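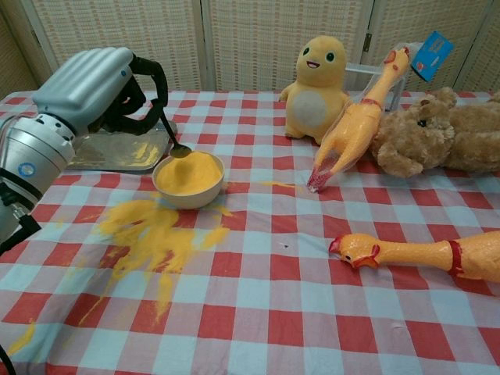 Stop Averaging Away the Coastal Stations

October 5, 2018
By Genji Yoshida

Most regional estimates of ocean carbon uptake leave out water close to shore. The usual defense is that coastal readings are noisy. A sensor in an estuary can swing further in one tide than an open-water mooring does in a season, and a gridded product has no good place to put that swing. So the stations are averaged into a single cell, or dropped.

I think this is a mistake, and the Clavelmont record shows why. The station logged 702 days of surface carbon dioxide at hourly spacing. Of those, 66 days failed quality checks, mostly from fouling on the intake. What remains is a usable series with a clear daily cycle and a strong response to river flow. When the series is reduced to monthly means, the daily cycle disappears and the river signal is cut down to a small bump in December.

The Buser grid then combines that mean with two offshore moorings. The cell comes out as a weak sink. Taken alone, the station is a source for much of the year. Both statements can be correct at their own scale, but only the first reaches the people who write budgets from the grid.

Honorato and others have argued that a finer grid will fix this. It will help with location. It will do little for timing, as the source data are still sampled by ships that work in daylight and fair weather — a bias no change in cell size can remove.

A better rule would be to publish the hourly series next to the gridded value, with the rejected days flagged and left in place. Storage is cheap. The Rullent archive already does this for 292 river gauges, and its files are plain text that any student can open. Coastal carbon data should be held to the same standard before another round of uptake figures is released.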